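Masasdale Shared Workshop
Two-Arm Bench Build: Handout 4, Cable Routing, Homing and First Cloth Runs
Revised October 22, 2023

Read Handout 3 first. It covers the aluminum frame and the mounting of the bases. The arms should already be bolted down and the side walls fitted. If the tabletop rocks when you lean on a corner, go back and shim it now. Later calibration depends on it.

1. Cable routing

Run the arm cable on the outside of each link. Start at the gripper and work toward the base. Leave a free loop above the gripper large enough for full wrist rotation in both directions. At the elbow, let the cable bow away from the joint housing; a cable pulled flat there will be pinched when the arm folds.

Tie at the forearm, near the elbow and at the lowest bend. Ties should hold the cable without denting the jacket. Trim the tails flush.

Power stays off for the first check. Move each arm by hand through its full range and watch the loop. If it catches on the jaws, add slack and retie.

2. Electronics

The controller boards sit below the front rails, one per arm. Keep the slotted wiring strips clear so that a board can be lifted out without unplugging the other side. Boards from the Nodier kit and the Geerts kit use the same connector but opposite pin order. Check the printed legend before applying power. One board was lost this way in August.

3. Homing

Home the left arm first, then the right. Both arms must be clear of the table before the command is sent. Record the offsets in the bench log. An offset that differs by more than 2 degrees from the last entry means a loose coupling or a slipped base screw. Do not correct it in software.

The usable reach across the table, measured jaw to jaw at the rear edge, is 639 mm. Garments wider than this have to be folded from the front corners only.

4. Cloth runs

Start with one garment on the table. Finished pieces go in a stack at the rear right, waiting pieces in the bin at the front left. Keep the bin rim below the elbow of the left arm at its lowest pose.

Grip height is set per arm. Lower the jaws until they touch the fabric, then raise them in steps until a single layer lifts cleanly. Large pieces in heavy cloth need a slower lift.

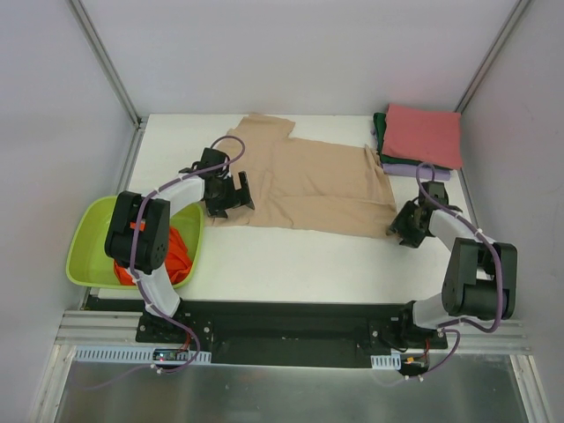 Flatten before the first fold. Creases running across the garment shift the fold line, and the error carries into the next fold. Two slow outward pulls from the front corners are enough for most shirts. The Brarton script does this by default; the older script does not, and the pull has to be added by hand before the fold call.

Log every run, including stopped ones. Enter the garment type, grip heights, number of regrips and the reason for any stop. The current set has 19 runs, of which 17 reached the second fold.

5. Before the next session

Recheck all base screws.
Copy the offsets to the shared log.
Read section 2 of Handout 5, on grip force limits.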